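Category: Footwear Care / Help

Sneaker Cleaning FAQ

Can I machine wash canvas sneakers?
Cold cycle only, laces out. Dry away from heaters - glue softens early.
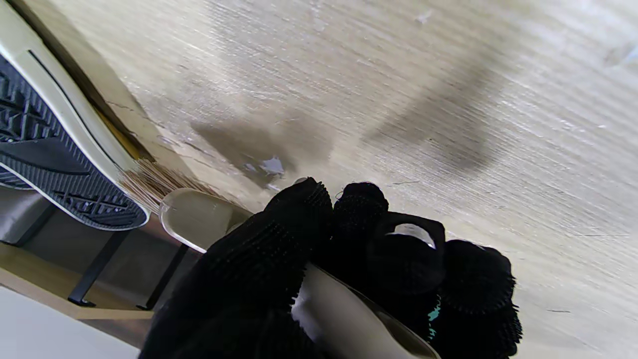
A smooth, cream-colored handle.

How stiff should the brush be?
Soft for knit, medium for rubber. 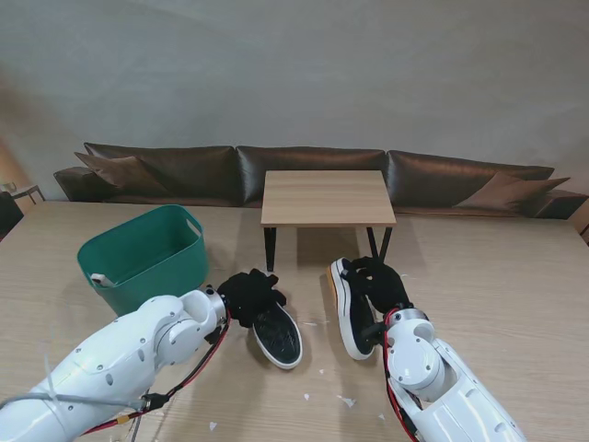
SOLES AND SIDEWALLS

What removes yellowing?
Peroxide gel, 90 minutes under film. Rinse fully.

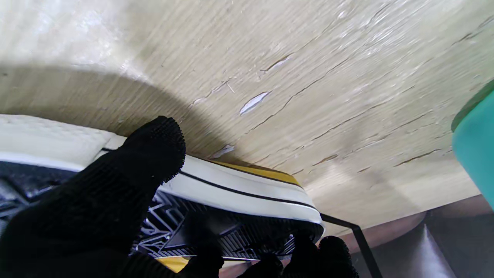 How do I reattach a lifting sole?
Degrease both faces, apply contact cement, clamp overnight.

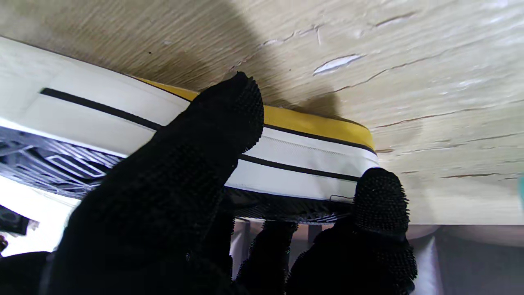 Bastien Delorme writes that two thin coats of cement hold better than one thick coat on old rubber.

Related
Suede and Nubuck FAQ
Choosing Laces by Eyelet Count
Storing Shoes at Willden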